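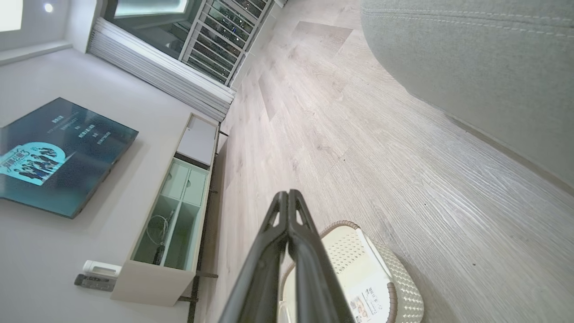 4.2 Collecting Demonstrations in Homes

We moved out of the lab as early as we could, and we are very glad we did! Homes are messy in ways that our test bench never was, and the demonstrations we collected there taught us more about our own interface than months of bench work had. All of the home data was recorded with the Cidisard controller, a handheld device that lets the operator steer the gripper directly while watching the wrist view on a tablet.

We recruited 28 operators, and six of them had taught a robot by hand before. Each one got a short practice period with the Rirden block set and then went straight to the home tasks. We did not script the motions. Operators were told what the end state should be (the card is out of the basket, the cable is back on the shelf) and were free to get there however they liked. This gave us a lovely spread of strategies. For the basket task, some people came straight down from above and pinched the card by its middle, while others slid one finger along the inside wall and lifted the card by an edge. Both styles are in the training set, and we made no attempt to pick a favorite.

The wrist view is the main input to the policy, and it is a demanding one. In Figure 2 the two fingers meet near the middle of the view and partly hide the card in the basket, which is exactly the part the policy most needs to see. The view is also steeply tilted, so the floorboards run on a diagonal and the television and its cabinet lean over with the rest of the room. Early on we rotated every view upright before training. We later dropped that step, and success on held-out homes went up, a result that delighted us and that we look at more closely in Section 5.

Light was the other big factor. A bright window behind the work area changes how the whole view is exposed, and a basket in a pale color can come close to blending into a pale floor. We asked operators to leave curtains and lamps as they found them, and we kept those recordings in the set even when they were hard to watch.

Every demonstration was checked by two reviewers, working apart. A recording was kept if both agreed that the end state had been reached and that the gripper had not been moved by hand during the take. Shanti Tiwari wrote the review tool, which plays the wrist view next to the finger opening and the commanded path, and it made this step so much faster that we were able to review the older Lacroix recordings from December as well. Those are used only for pretraining.

Operators also got better at a pace we had not expected. Pauses in the middle of a reach became shorter from one take to the next, and by the end of a session many people were correcting small misses without backing off first. These corrections are gold for learning! We mark them in the released labels so that others can train with or without them, and the Nakden baseline in Table 6 is reported both ways.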